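Household manipulation study: progress report to the Ruvine fund
December
By the Plarau project team

1. Period covered

This report covers the second half of the grant year. The question put to us was a narrow one: can a single general-purpose arm do ordinary kitchen chores without being programmed for each kitchen? Our answer at this stage is "some of them, in simulation". No claim is made for real kitchens.

2. Work done

Of the 500 trials planned for the blender task, 441 were run. The remainder were dropped when the contact settings were changed, as results from before and after the change could not be compared. A trial counts as a success if the jar is seated in its base and the gripper has let go within the time limit. By that measure 327 trials succeeded.

The task is a useful test of the state of the art. A person puts a blender jar on its base with little attention, using touch to find the seat. The arm has to grip a smooth object near its top, keep it upright and bring a narrow lower end into a socket it may be hiding from its own camera. 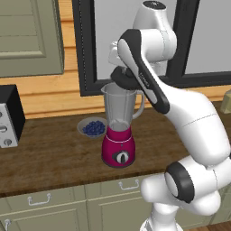

Bondar, replying to the draft, asked whether a success rate of this kind means anything to a household, given that a dropped jar is a broken jar. We accept the point. Drops and mere time-outs are scored alike at present, and they will be reported separately from the next period.

3. Failures

Most failures fell into 2 groups. In the first, the jar met the base at an angle and jammed. The policy then pushed harder, where a person would lift and try again. In the second, the jar was seated correctly but the gripper dragged it out of line on release. The second group is the easier to deal with, and a slower opening of the fingers has already reduced it.

Jamming is harder. The arm has no force sensing at the fingertips in the current model, so it must infer contact from the joints - a coarse signal at best. A retry routine has been written but was finished too late to be included in the figures.

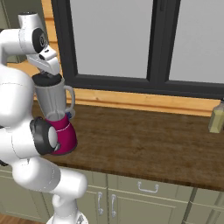 Fig. 2. Blender task: jar held at a tilt, lower end in the base.

4. Outlook

Shop-floor work remains the nearer prospect. Parts there arrive in known places and a fixture can be built to guide them. A home offers neither. We would not at present advise the fund to plan for a household trial.

Next period: rerun the full set with the retry routine, vary the starting position of the jar more widely, and begin the lid task. Spending is within budget. The Tanabe bench arm has not yet been delivered, and the hardware comparison moves back accordingly.

Comments (3)

Tanabe: Delivery note sent separately. Please confirm the mounting height before we ship.

Ruvine: Could the time limit be stated in the next report? It makes the success figure hard to judge.

Bondar: Agree on the time limit. I would also like to see the retry results before the lid task is started.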